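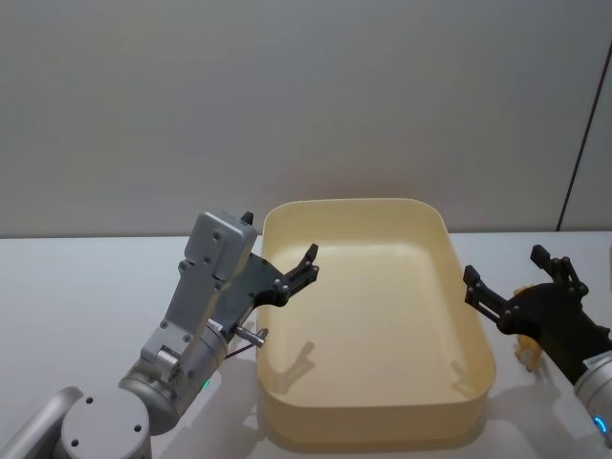

Figure 6. Two-arm station with the tray in place, grippers open.

Section 6. Setting Up the Tray Task

This section covers the tray task used by the Dirdale robotics club on the two-arm station. It assumes that both arms are bolted down, powered and homed as described in Section 4. Revised October 2025 for the Midolstead regional rules.

6.1 Placing the tray

1. Wipe the tabletop with a dry cloth. Grit under the tray will let it slide when a gripper touches the rim.
2. Set the tray between the arms with its long side running toward the back wall.
3. Push the tray back until the far rim is close to the wall. Do not let it press against the wall.
4. Check that the tray is empty.
5. Leave open table on both sides. Notebooks, tools and spare parts go on the bench behind the operator.

Note: The left arm works from the near left corner and the right arm from the right side. Scripts written before the January layout have the arms the other way around and must not be loaded.

6.2 Starting position

1. On the control laptop, open the Lovisura panel and select the profile "Tray, two arms".
2. Set the speed limit to 124 mm/s for both arms.
3. Press Ready. The left arm moves first. Wait for it to stop before going on.
4. Confirm that the left gripper is open and hangs over the left rim, clear of the tray wall.
5. Confirm that the right gripper stops outside the right rim.
6. Look at the cable loop under the left gripper. It must hang free of the rim. If it catches, press Stop, raise the wrist by 2 cm in the panel and repeat from step 3.

Caution: Keep hands out of the tray whenever the arms are enabled. To move an object by hand, press Stop first and wait for the panel to show "Held".

6.3 Object check

1. Use only objects from the Dekker practice box. Anything over 400 g will trip the gripper overload.
2. Students load the right gripper in Held mode only. One student holds the object, a second student works the panel.
3. Close the gripper in small steps until the object no longer turns between the fingers.
4. Run "Short lift" once. If the object slips, open the gripper and start again from step 2.

Note: Both arms cast shadows into the tray. If the overhead camera reports an object in an empty tray, turn off the lamp nearest the door and run the background capture again.

6.4 Before each run

Operator at the laptop, stop button within reach.
Tray empty and square to the table edge.
Speed limit confirmed for both arms.
Run number and script name entered in the team log.

If the tray is bumped during a run, the run is void. Press Stop, return to 6.1 and enter the reason in the log.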